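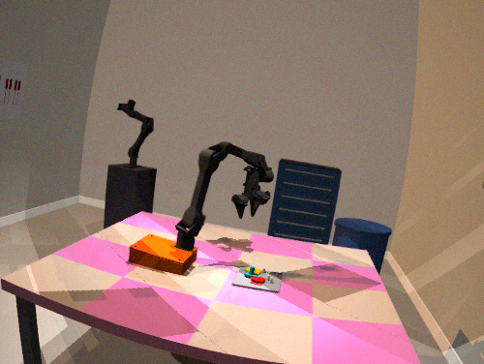 第 4 章 视觉随机化场景的设置与评估

4.1 本章的范围

本章说明怎样在 Climemano 中建立带视觉随机化的桌面场景,怎样用它生成训练数据,以及怎样对一个已经训练好的策略进行评估。读者应该已经完成第 2 章的安装和第 3 章的机械臂模型导入。如果您只想重复我们报告中的结果,可以直接读 4.6 节,但是请先看 4.2 节的注意事项。

本章使用的几个名称,在下面统一说明:

Climemano:整个仿真与训练项目的名称,也是命令行程序的名称。
Clorkmont:场景生成模块,负责桌面、墙面、地面、家具和灯光的随机化。
Coto:评估模块,负责运行策略、判断成功与失败、写出结果表。
Pacheco:任务集的名称,其中的任务都是在托盘上拿起积木块并放到指定的位置。

我们研究的问题是:如果策略只看相机图像,那么训练时外观的变化应该有多大,它才能在没有见过的房间里工作。为了回答这个问题,需要让物体的几何和物理参数保持固定,只改变外观。因此 Clorkmont 把"外观"和"物理"分成两个独立的配置文件。请不要把这两个文件合并,合并以后程序仍然可以运行,但是结果不能与其他人的结果比较。

4.2 开始之前

注意:外观随机化和物理随机化使用不同的随机种子。外观种子写在 appearance 文件中,物理种子写在 physics 文件中。如果两个种子都留空,程序会用系统时间作为种子,这样的运行以后不能重复。

注意:版本升级以后,旧的纹理缓存不会自动删除。请在第一次运行前手动清空缓存文件夹,否则可能出现旧纹理和新灯光混合的场景。

小心:使用真实机械臂控制器的电脑不应该同时运行本章的命令。仿真程序和真实控制器默认使用同一个端口。如果必须在同一台电脑上使用,请先断开机械臂的电源,再按照 4.3 节第 2 步修改端口。

您需要准备以下内容:

机械臂模型(第 3 章的输出)
一个托盘和积木块的模型文件(Pacheco 任务集中已经包含)
纹理文件夹,里面至少有 50 张桌面纹理
足够的磁盘空间,用来保存每一步的图像

4.3 建立基础场景

基础场景是没有任何随机化的场景。请先把它调整正确,然后再打开随机化。很多用户跳过这一部分,后来在随机场景中看到错误,却很难判断错误来自哪里。

1. 打开终端,进入项目文件夹,运行 climemano scene init。程序会生成 scene、appearance 和 physics 三个配置文件。

2. 打开 scene 文件,检查端口一项。如果电脑上没有连接真实机械臂,可以保留默认值。

3. 设置主机械臂的底座位置。底座的坐标原点在底座下表面的中心,z 轴向上。底座的下表面必须与桌面接触。如果底座比桌面低,物理引擎会在第一步把底座向上推,机械臂会有一个很小的跳动。

4. 设置托盘位置。托盘应该放在夹爪可以到达的范围以内。运行 climemano reach check,程序会逐个检查托盘的四个角。四个角都显示 ok 以后,再继续下一步。

5. 放置积木块。Pacheco 任务集规定,每个场景使用 3 个积木块。名称是固定的,位置可以改变。积木块之间可以靠得很近,但是模型不能互相穿过。

6. 设置夹爪的初始状态。评估时,夹爪必须是张开的,并且指尖在桌面以上。初始高度写在 start_height 一项。请不要把它设得太低,否则夹爪的影子会和手指在图像中连在一起,这会使最初几步的图像和后面的图像差别很大。

7. 运行 climemano scene view,检查场景。按 R 键可以把场景恢复到初始状态,按 L 键可以打开或者关闭影子。

说明:第 7 步中关闭影子只影响预览窗口。训练和评估时影子总是打开的。我们曾经试过关闭影子来节省渲染时间,但是这样训练的策略在有影子的场景中表现不稳定,所以后来的版本取消了这个选项。

4.4 打开外观随机化

外观随机化分为四组。每组都可以单独打开,这样便于做对比实验。请按照下面的顺序逐组打开,每打开一组,就预览几个场景。

A 组:桌面和地面
1. 在 appearance 文件中把 surface 改为 on。
2. 在 texture_dir 中填写纹理文件夹的路径。
3. 设置 texture_scale 的范围。这个数值决定图案在桌面上的大小。大的几何图案,例如大三角形,对策略的影响通常比细小的图案更强,因为图案的边缘可能与物体的边缘重合。
4. 把 floor_follow 设为 on 或 off。设为 on 时,地面会使用与桌面相近的图案,但是对比度更低;设为 off 时,地面单独选择纹理。

B 组:墙面和房间形状
1. 把 room 改为 on。
2. 选择墙的类型:平面墙、带转角的墙或者弯曲墙。选择 mixed 时,程序在每个场景中任意选择。
3. 如果使用弯曲墙,请检查墙与桌子是否相交。程序只会给出警告,不会停止。

C 组:背景物体
1. 把 background 改为 on。
2. 在 object_list 中写出允许使用的物体,例如椅子、圆桶、墙上的小牌子。
3. 如果希望背景中有第二台机械臂,把 second_arm 改为 on。第二台机械臂使用与主机械臂相同的模型,放在一个柱形支座上,位于桌子以外。它没有控制器,在整个回合中保持一个固定的姿态。
4. 设置 keep_out 的范围。背景物体的位置不会进入这个范围。

小心:second_arm 打开以后,请确认它与桌子之间没有碰撞。它不参加运动,但是它的碰撞模型仍然有效。如果主机械臂的手肘碰到它,回合会被记为失败,而且这种失败与视觉没有关系。

D 组:灯光
1. 把 light 改为 on。
2. 设置灯的高度和方向的范围。
3. 设置亮度的上限。亮度太高时,浅颜色的纹理会变成一片白色,托盘的边缘就看不清楚了。

第二台机械臂是我们认为最有意思的设置。在早期的实验中,策略只在一台机械臂的场景中训练。背景里出现另一台同样颜色的机械臂以后,策略的注意力图上,一部分权重移动到了背景。我们由此知道,策略使用了"黑色的、有关节的形状"来估计夹爪的位置。训练数据中加入固定姿态的第二台机械臂以后,这个现象减弱了,但是没有完全消失。如果您的实验室里只有一台机械臂,也建议在训练时打开这个选项。

4.5 生成训练数据

1. 确认 appearance 和 physics 文件中都写了种子。

2. 运行 climemano generate --task Pacheco --episodes 410。程序会生成 410 个回合的示范数据。示范动作由规划器计算,规划器知道物体的真实位置,策略不知道。

3. 等待程序结束。每完成一个回合,终端会显示一行信息,内容包括回合编号、场景编号和规划结果。

4. 运行 climemano check data。程序会检查图像和动作的数量是否一致,以及每个回合中积木块最后的位置是否正确。

5. 编号最大的 10 个回合不参加训练,它们用来做快速检查。其余 400 个回合是训练数据。请不要改变这个划分。

说明:规划器有时找不到路径,例如积木块太靠近托盘上的立柱时。这时程序会换一个物体位置,重新生成同一个回合,外观保持不变。所以日志中同一个场景编号可能出现两次或者更多次,这是正常的。

说明:如果生成过程中断,请使用 --resume 继续,不要重新开始。重新开始时,程序会覆盖已有的图像,但是不会覆盖已有的动作文件,两者就不再对应。

4.6 用 Coto 评估策略

评估场景与训练场景使用不同的纹理。Coto 会比较两个纹理文件夹,如果发现相同的文件,会拒绝运行。这个检查只看文件内容,不看文件名,所以改名是没有用的。

1. 把训练好的策略文件放到 policies 文件夹。

2. 运行 climemano coto --policy 文件名 --scenes 50。Coto 会生成 50 个评估场景。

3. 每个场景重复运行 3 次,物体位置在三次中不同,外观相同。这样可以分开看两种影响:如果一个场景中三次都失败,原因多半与外观有关;如果只失败一次,请先检查那一次的物体位置。

4. 评估结束以后,打开 result 文件夹中的表格。表格的每一行对应一次运行。

5. 运行 climemano coto replay --row 行号,可以重新播放某一次运行。播放时可以按空格键暂停,按左右方向键一步一步地看。

成功的定义是:目标积木块位于目标位置的允许误差以内,夹爪已经张开,并且积木块已经静止。三个条件必须同时满足。夹爪仍然夹着积木块时,即使位置正确,也不算成功。

表格中的失败代码如下:

F1 夹爪没有接触到目标积木块
F2 接触到了,但是没有夹住
F3 夹住以后掉落
F4 放在错误的位置
F5 与桌子、托盘或者背景物体发生碰撞
F6 超过时间

在我们的实验中,外观变化引起的失败主要是 F1。策略会向一个错误的位置下降,然后在桌面上方停住。F2 更多与积木块的角度有关,在不同的外观之间差别不大。如果您得到的 F2 很多,建议先检查夹爪的模型和摩擦系数,然后再考虑视觉方面的原因。

4.7 对比实验的推荐做法

如果您想知道哪一组随机化最重要,请使用"去掉一组"的方法:

1. 先用 A、B、C、D 四组全部打开的数据训练一个策略,作为基准。

2. 关闭 A 组,其他三组不变,用相同的种子重新生成数据,训练第二个策略。

3. 对 B、C、D 组重复第 2 步。

4. 所有策略使用同样的评估场景。评估场景中四组全部打开。

5. 比较每个策略的成功率,同时也要比较失败代码的分布。

注意:各个策略的训练步数必须相同。如果某一个策略提前收敛,也请训练到相同的步数。我们曾经在一次比较中使用了提前停止,结果顺序发生了改变,后来不得不把全部实验重新做一次。

按照上面的做法,我们得到的结果是:去掉 A 组以后成功率下降最多,去掉 D 组排在第二,去掉 B 组几乎没有影响。C 组的情况比较复杂。去掉普通家具影响很小,去掉第二台机械臂影响比较明显,但是只在背景机械臂的末端靠近图像中主夹爪的时候才是这样。我们还没有测试背景机械臂会运动的情况。

需要说明的是,这个顺序是在固定相机的条件下得到的。如果相机安装在手腕上,背景占图像的比例会小很多,顺序很可能不同。

4.8 常见问题的处理

预览窗口是黑色的。
检查 light 组的高度。如果灯的位置在屋顶以上,光线会被挡住。把高度的上限改小,然后按 R 键。

桌面的边缘有闪烁。
桌面与边条的两个表面重合了。在 scene 文件中把 rim_offset 改为一个大于零的小数值。

底座在第一步跳动。
请看 4.3 节第 3 步。

托盘上的积木块在开始时就自己移动。
两个积木块的模型有相交的部分。运行 climemano scene separate,程序会把它们分开到刚好不接触的距离。如果任务要求它们互相接触,请手动调整,不要使用这个命令。

Coto 显示 texture overlap 以后停止。
训练和评估的纹理文件夹中有相同的文件。请删除评估文件夹中的那一份,然后补充新的纹理。不要从训练文件夹中删除,否则训练数据就不能重复生成了。

同一个种子在两台电脑上得到不同的图像。
显卡驱动不同时,影子边缘的像素可能有小的差别。物体的位置应该完全一样。运行 climemano scene hash 可以只比较位置和纹理编号,不比较像素。如果 hash 也不同,请检查两台电脑上纹理文件夹的文件数量。

4.9 本章的修改记录

2020年4月29日:增加 second_arm 选项的说明;修改 F5 的定义,现在包括背景物体;4.7 节增加关于训练步数的注意事项。

上一版(12月):把外观和物理分成两个配置文件;删除关闭影子的选项。使用这一版以前的配置文件时,请先运行 climemano config convert,并且保留原来的文件作为备份。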